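Domell Cable Pack -- README

Thanks for picking up the Domell Cable Pack, and welcome! It's the add-on we put together for people who already own a two-finger gripper arm and would like it to do something useful with tangled cables, and it comes with 300 recorded episodes to get you going. Our bench at Trullgate has seen more knots than any of us care to remember, and we're glad to pass them along.
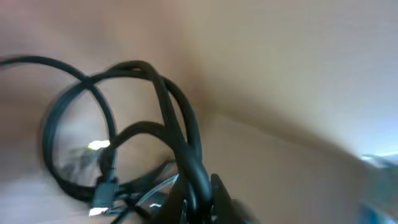
Do I need the Iketti controller to use the pack?
Any controller that can play back joint positions will do, though the Iketti one saves you setting up the config file by hand.

What's in the download: the episodes, a starter policy, and the Hegedűs calibration script, which you should run once before anything else (it takes about 3 minutes, so it's a good time to put the kettle on). Episodes are stored in 24 folders, and the naming is a bit old-fashioned -- sorry, we meant to tidy it up in June and then got busy.

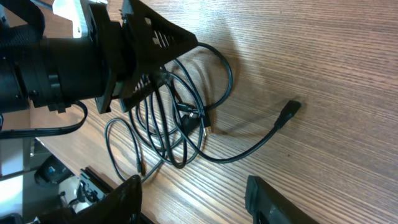

If your copy is version 2 or earlier, please delete the old calibration file before you install this one, or the script will happily keep using it and your grasps will land off to one side.

Last updated 19th November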